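Speaker notes – "The Politics of the Office Biscuit"
Daniyal Soomro, Erkwood staff day, 19/11/2025

Slide 1. Wait for the latecomers. There will be latecomers. Say hello, say who I am, do not do the Grurnell joke again.

Slide 2. One biscuit on a plate
Start with the survey. We asked 379 people at Mavitz what they do when a single biscuit is left. Most said they leave it for someone else. Pause here. Then ask the room who eats it, then, and look at Finance.
Mention halving. At Mavitz a custard cream was halved four times in one afternoon. The last piece went in the bin, with dignity.

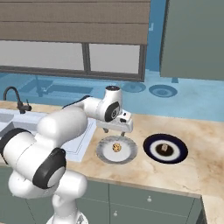
Slide 3. Who buys them?
Kitty versus rota versus one kind person who slowly turns bitter. Roughly 200 replies named the same kind person. She has since moved to Tu – skip this if anyone from Tu is in.
If running over, cut the bit on flapjacks.

Slide 4. The washing up
Same problem, wetter. Everybody's plate is nobody's plate. Read out the sign from the Grurnell kitchen, all 3 versions, getting crosser. Do the voice for the last one.

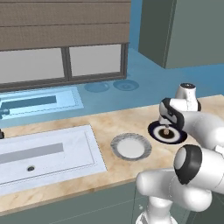
A dark plate with a white ring, just off the worktop.

Slide 5. Questions
Someone will ask about Jaffa Cakes. Say it's a cake and move on to lunch.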